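Foro > Casa y mudanzas > Mudanza de Valencia a Gijón, ¿cajas nuevas o de segunda mano?

marisol_k
Buenas a todos, me mudo en enero y estoy ya mirando cajas como una loca. En Gomard me piden 90 euros por un lote de 38 cajas de doble canal, nuevas, y mi hermana dice que estoy tonta, que en cualquier frutería me las dan gratis. ¿Qué hacéis vosotros? Llevo muchos libros y una vajilla de mi abuela que como se rompa me da algo.

pacoelduende
Gratis siempre, mujer. Yo he hecho 5 mudanzas con cajas del súper y lo único que perdí fue una lámpara (y era fea). Pídelas a primera hora, cuando reponen. Con esos 90 euros te pegas una buena sidra al llegar.

Abena Laryea
Pues no estoy de acuerdo, Paco. Las de fruta llevan agujeros y vienen con humedad, y a mí me apareció una cucaracha dentro de una caja de mantas. ¡En un cuarto sin ascensor, con todo subido! Desde entonces, para ropa de cama y papeles, caja nueva. Para cacharros de cocina me da más igual.

marisol_k
Ay, Abena, lo de la cucaracha me ha convencido más que todo lo demás. Pero me sigue doliendo pagar por cartón, y encima las solapas se me hacen un lío al cerrar.

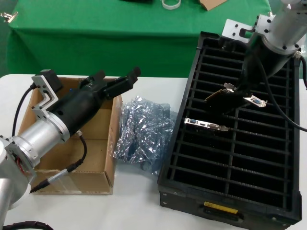 ¿Las cajas de libros tienen que ser grandes o pequeñas?
Pequeñas, y sin llenarlas solo de libros: una capa de libros abajo y encima jerséis o toallas, que así las levanta cualquiera sin dejarse los riñones.

pacoelduende
Lo de las cucarachas es mala suerte, eh, que yo no he visto ni una. Eso sí, la vajilla en caja de fruta no la metería, ahí te doy la razón.

Maksym Nechyporuk
Trabajé dos veranos cargando camiones y lo que revienta las cajas es la cinta mala. Dos tiras en cruz por debajo y una por el borde. Los platos van de canto, como los discos, nunca tumbados, con papel entre uno y otro. Y escribe la habitación en un lateral, que la tapa no se ve cuando están apiladas.

Abena Laryea
¡De canto! Toda la vida poniéndolos tumbados, madre mía.

marisol_k
Mil gracias a los tres. Al final voy a hacer mitad y mitad: nuevas para la vajilla y la ropa, del súper para el resto. Maksym, ¿el papel de periódico vale o mancha? Es que tengo una pila enorme en el trastero.

Maksym Nechyporuk
Mancha un poco la loza blanca, pero se va con agua. Si te fastidia, pon papel de cocina primero y el periódico por fuera.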